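Module 4: Tyre Construction, Sidewall Markings and Load
Light Vehicle Fundamentals, Bridumness Training Centre
Notes prepared by Tahmineh Soltani

4.1 Purpose of the tyre

The tyre carries the vehicle's mass, transmits drive, braking and cornering forces to the road, and provides the first stage of springing. Most of the load is carried by the compressed air inside the casing. An under-inflated tyre flexes further on each revolution, builds heat in the sidewall and wears at both shoulders. An over-inflated tyre wears along the centre of the tread.

4.2 Radial construction

In a radial tyre the body plies run from bead to bead at 90 degrees to the direction of travel. Steel belts sit over the plies beneath the tread and hold it flat against the road. The beads are loops of steel wire that seat the tyre on the rim. Damage to a bead during fitting is grounds for rejection — do not attempt a repair.

4.3 Reading the sidewall

Take the marking 205/55 R16 91V.

205: nominal section width in millimetres
55: aspect ratio, sidewall height as a percentage of section width
R: radial construction
16: nominal rim diameter in inches
91: load index, 615 kg per tyre
V: speed symbol, 240 km/h

Sidewall height is 205 x 0.55 = 112.75 mm. Overall diameter is the rim diameter (406.4 mm) plus two sidewalls, giving 631.9 mm. Students regularly add only one sidewall in the assessment. Check this line of your working.

4.4 Vehicle load and the placard

The tyre placard lists the recommended sizes and cold inflation pressures. Measure pressures before the vehicle has been driven any distance. A reading taken on a hot tyre will be high, and air must not be bled off to bring it back to the placard figure.

Worked case: the Hovent wagon used in the workshop has a kerb mass of 1,195 kg and, for this exercise, a permitted gross mass of 1,625 kg. The difference, 430 kg, must cover occupants, luggage, accessories and any towball download not already included in the kerb figure. 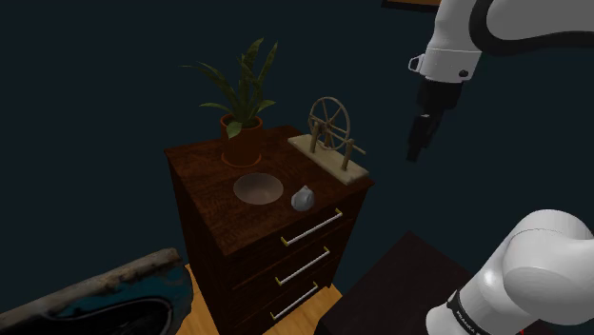

Cargo position alters the load on each axle even when the total is unchanged. Mass placed behind the rear axle adds more than its own weight to that axle and takes some off the front. For a furniture load such as a wooden chest with three drawers, place the body low and forward against the seatbacks, tie it down to rated anchor points, and do not run a strap through the metal bar handles. A potted plant standing on top travels separately, in a footwell. Recheck the rear pressures against the laden column of the placard.

4.5 Workshop exercise

Use the Prameck gauge and record readings on the Amini sheet. Allow 30 minutes.

1. Record size, load index and speed symbol for all four tyres and the spare.
2. Measure cold pressures and compare with the placard.
3. Measure tread depth at three points across each tyre.
4. Calculate the overall diameter.
5. Calculate revolutions over 2,000 m, using the diameter from step 4 and ignoring deflection under load.

For the tyre in 4.3 the answer to step 5 is 1,007 revolutions, to the nearest whole number.

Reading for next session: Module 5, wheel alignment — camber, caster and toe.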